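Forums > Robot arms & grippers > Home builds

Gripper keeps slipping off the knob on a glass pot lid

eltgate_shed

Hi all. Building a small arm in the shared workshop at Eltgate, nights mostly, so progress is slow. Six joints, hobby servos except the base, two-finger parallel gripper printed in black PETG, small camera at the wrist. Controller is a Vestelano board I got second-hand in May. All of that works, more or less.

The job I've set it is lifting the lid off a pot. Just that. Come down over the knob, close, lift, put it to one side. Picked it because it sounded easy, ha.

What happens – fingers close on the knob, lid comes up a couple of centimetres, then it rotates and drops back down with a horrible clang. I've done 18 tries at the same settings and it held for 2 of them. Tried squeezing harder and the wrist servo got hot and started buzzing so I backed it off.

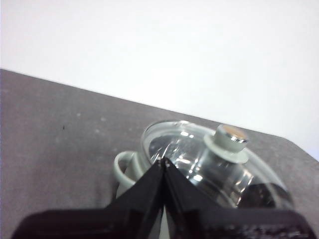 The fingers are tapered, came that way in the file I printed, good for picking up screws and pegs. Knob is a short cylinder on a flat disc with a metal cap on top. No rubber on the fingertips at the moment. I did try some electrical tape but it slid around and left goo on everything.

Other problem, probly related. The camera is okay at finding the pot but hopeless at finding the lid edge. Glass throws bright reflections all over and my circle detection jumps about from one try to the next. Sometimes it decides a reflection is the rim and goes for that. I've been nudging the arm over by hand which sort of defeats the purpose.

So: new fingertips, or different gripper altogether? And is there a cheap way to deal with the glass? Budget is not much. Don't want to buy a depth camera, and I've read they don't like glass anyway.

Thanks in advance

Bjartur Kirkegaard

Keep the gripper, change the tips. Wedge fingers give you a tiny contact patch on a round knob, so the lid swings like a door on a hinge. Squeezing harder won't help much, you just cook the servo (as you found).

What I'd do, in order:

Print new tips with a shallow V down the inside face, upright, so each finger touches the knob along two lines. Measure the knob with calipers first. Make the V a bit wider than you think, your arm won't land dead centre.

Line the V with silicone. I use strips cut from an old baking mat, glued with silicone sealant. Superglue peels off it. Leave it overnight before you test.

Go lower. You want to grab the cylinder just above the disc, not up at the cap. Polished metal is slippery and if the cap is what you're catching that alone could explain your drops. Don't let the tips press down onto the glass though – stop 2 mm short.

Then slow the lift right down for the first bit. Lids stick to a pot a little when there's any moisture on the rim and they let go with a jerk.

For the vision, forget the rim. Find the knob instead. It's a solid colour I assume? If it's not clear glass then a plain colour mask will do better than any circle finder. Take your height from the table, which doesn't move, and hard-code the pot height while you're learning. Also kill the overhead light if the workshop lets you, put a lamp off to the side with baking paper over it. Softer light, fewer hot spots. Lock your exposure too or the mask will wander.

I have a similar arm, mine's got the Erkalano gripper on it, bought not printed. Had exactly this trouble with a jar lid. Roughly 8 evenings before I stopped blaming the software.

sakai_dan

get a suction cup, way easier on glass

Sakai do a kit with a little pump i think, or did. havent used it on a lid myself but works on phone screens

nutsandbolts_mel

Suction on a domed lid is a pain unless the cup is small and soft, and the knob's in the middle, so you'd be lifting off centre and it tips. Bjartur's way is better imo.

Only thing I'd add – check the wrist for slop. Hold the gripper body and wiggle it. If there's play in the last joint the lid will rotate no matter what the tips are like. Mine was a loose horn screw, bit of threadlocker, done. Also put a tea towel under the pot and one where you're putting the lid down, glass lids don't like being dropped on a bare bench over and over. And safety glasses pls.

Post the tip file if you get it going, I'd print a set.

3 replies · 8 people found this helpful · Share
Filed under: grippers, 3D printing, wrist cameras, beginner builds
Last updated 2023-09-05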